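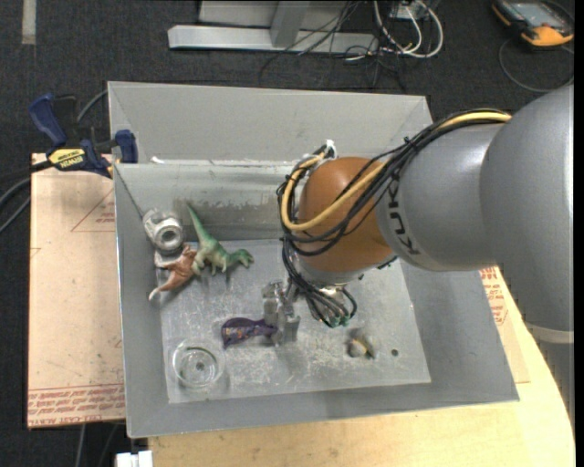

The Skolulcombe bin cell check is a fixed-price inspection for robot cells where an arm picks mixed objects out of an open bin. We make it for laboratories, training rooms and small workshops which built their cell themselves and now need to show that it is in order. The check follows the same path that the work follows: the bin first, then the gripper, then the arm and its cables, then the floor and the place of the operator. On a cell with a KUKA arm and cables carried on the outside, with a loop at the wrist and a gripper that goes down almost to the bin floor, most of our time is spent on the cables and on the lowest picking height. Mixed objects such as toy animals and a glass dish make the work longer, as each kind of object needs its own line in the risk assessment.

What the check covers

Bin and fixing. The bin must not move when the gripper pushes against a wall. We look at clamps, stops and the surface under the bin. A bar clamp is accepted for a trial cell if its position is marked and it is tested before each shift. For a permanent cell we ask for a bolted fixing. Scratches on the bin floor are noted but they are not a fault by themselves. Fresh scratches after every run are a reason to look at the lowest height set in the program.

Gripper. We compare the gripping force with the objects on your list. Breakable objects (glass, ceramic, thin plastic) must be listed separately, with the action to take if one breaks. The arm has to stop, the bin is emptied by hand with cut-resistant gloves, and the floor of the bin is wiped before restart. We also ask what happens with the object in the gripper when the power is lost.

Cables on the arm. All cables and hoses are checked over the full movement of the wrist, at reduced speed, with the gripper empty. A loop should have enough length for the biggest turn, and it should not catch on the bin wall. Ties are checked for sharp ends. Connectors close to the gripper get a pull test by hand.

Floor and access. Cables on the floor where people walk must be covered or moved. Tape marks should show the complete reach of the arm, including the gripper and the longest object. Many cells have tape only on one side, the side where visitors stand, and the technician's side is forgotten.

Teach pendant. The handheld control needs a fixed holder outside of the reach of the arm, at standing height. We do not accept the floor as a parking place. The cable of the pendant must be long enough to reach the normal standing position without crossing the work area. The emergency stop on the pendant is tested, and also each other emergency stop in the room – one by one, with the restart done correctly between the tests.

Papers. We read your risk assessment, the robot manual that you keep at the cell, and the training list. If there is no risk assessment we can start one together with you, but this is a separate order. Please note that our report is not a certificate and does not replace the duties of the employer or of the person who put the cell together. Where a standard for industrial robots applies in your country, the report names the part and the edition we worked with.

What you receive

A written report with 40 numbered points. Each point is marked as passed, passed with remark, or open. Open points have a deadline, which we agree with you on the same visit. You receive also a set of labels for the cell (maximum speed in manual mode, lowest picking height, list of permitted objects) and one wall sheet with the daily start-up steps. The wall sheet is printed on washable card.

Versions and prices

Hetberg, order code SK-26. One arm, one bin, one gripper. Half a day at your site. 296 euros plus travel.

Leung, order code SK-27. One arm with up to three grippers or two bins, with a second visit for the open points. 496 euros plus travel.

Ikov label set only, without visit. Price on request. The labels are delivered blank with a permanent pen, and you fill in the values yourself.

Before we come

Please have the arm powered and ready, with a person who is allowed to operate it in manual mode. The bin should contain the normal objects, in the normal disorder. Do not clean up the cell specially for us – we want to see it as it is used. We need a table for the laptop, and safety shoes are required for everybody who goes inside the marked area.

Visits for March can be booked now. Cancellation is free until one week before the visit.

Page last changed: February 6, 2023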